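Wondance Collection Kit – Equipment Plan and Budget Notes

This file goes with the Wondance home-task data and covers the hardware side only: what a collection site needs, what to order first, and where the first purchase plan went wrong. Annotation format and license terms are in separate files.

Scope

The plan covers two sites, Falside and Olmedo. Both collect two-handed tabletop and floor tasks in furnished homes with hand-held grippers. No arm is purchased under this plan. Arm time for policy evaluation is budgeted under Tuvumska and should not be charged here.

Target volume

Each site is planned for 300 accepted episodes per task. The plan assumes 68 accepted episodes per operator per working day on short packing tasks, less on anything with cloth. Rejected episodes are not paid for separately but they do use battery and storage, so size both for the raw count.

Equipment per operator station

gripper pair, left and right: 1
spare finger set: 2
spare fingertip pads: 30
battery: 4
charger, two-bay: 2
memory card: 6
card reader: 1
carry case, hard: 1

Fingertip pads are the main consumable. The first order treated them as part of the gripper and bought none. Olmedo lost most of a week in December waiting for them. Pads are now a separate line and are reordered when a station is down to its last ten.

Pivot screws loosen with use. Put a driver of the right size in every case. It costs almost nothing and is missing from the vendor's kit.

Task props

Props are bought locally by each site and capped at 100 per task in local currency. For the snack packing task this covers wrapped pastries, bars, small candy and a gift box. Buy a mix of stiff and crinkly wrappers. Transparent film is worth including even though it slows operators down. Food props get crushed after repeated grasps, so plan on replacing the soft ones during a session and log the replacement in props.csv.

Do not standardize props between sites. An early draft of the budget had one bulk order shipped to both, which saved little after freight and removed the variation the data was meant to have.

Location costs

Homes are rented by the half day. Furniture, floor coverings and the household's own things stay where they are. Budget one extra hour per new home for setup and a lighting check, and book windows-facing rooms for the morning if possible.

Order of purchase

1. Gripper pairs and batteries (longest lead time)
2. Pads and spare fingers, same vendor, same shipment
3. Cards and readers
4. Cases
5. Props, in the week of collection

Known gaps

– No line for repairs after the warranty ends.
– Storage is priced for one copy. The second copy is carried by Tuvumska for now.
– Falside has a single charger per station until the next order. Their daily figure should be read with that in mind.
– Cloth tasks have no props budget yet.

Changes to the quantities above go through the issue tracker. Comments on this version are kept at the end of the file. 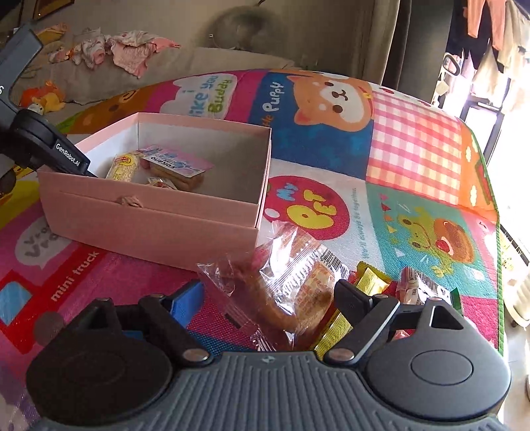
Comment from Falside: four batteries per station is fine on paper, but with one charger we run out by 3 p.m. on raw counts like these. Please move the second charger up to the first line of the purchase order, ahead of the spare fingers. We would also take fewer memory cards in exchange. Six is more than we rotate through in a day.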